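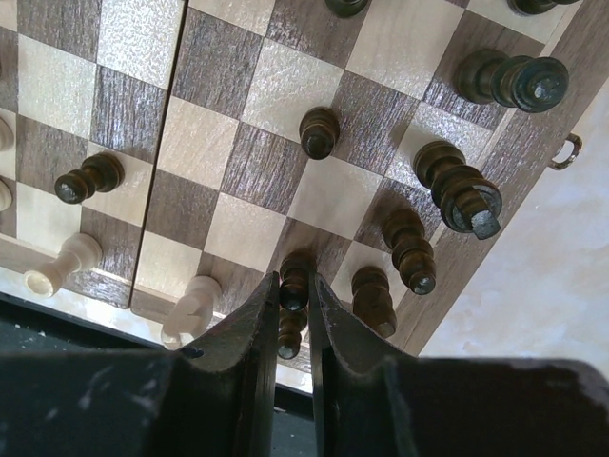

Wrist view from the chess table: a dark pawn between the fingertips.

Skusarura Open Day Set

Wrist-camera stills from the open day at Grunedar, where visitors could name a piece and watch the arm go for it. Most asked for the queen. The arm preferred pawns.

Contents: 400 stills from 17 sessions, one folder each. Session 5 is mostly a visitor's sleeve.

Known problems: glare on the squares, pieces hidden behind other pieces, and no labels for whose move it was. The chess is poor throughout.

Released Feb 3, 2021. Sikder tools will read it; Memov needs the folders renamed.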